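Ticket 819 – Findska label printer drops off the network
Opened by: Pendo Mushi
Assigned to: Anisa Rahman
Status: waiting on requester

2023-06-03
Printer vanishes after every lunch break, then comes back when it feels appreciated. Have tried switching it off and on, as is traditional.

Anisa: Sleep timer was set to 60 minutes. Turned it off. Sent a test batch of 204 labels, all printed, all addressed to Raju for some reason.

Pendo: Gone again. Queue says "ready", which is optimistic of it.

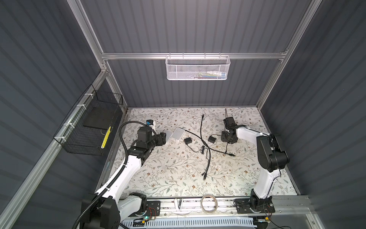
Anisa: Two devices were sharing one address – the other is the old Urnano scanner we supposedly retired. Gave the printer a fixed address and updated the driver. Please leave it alone over lunch and report back.

Pendo: Still there at two. Labels now come out upside down. New ticket or same one?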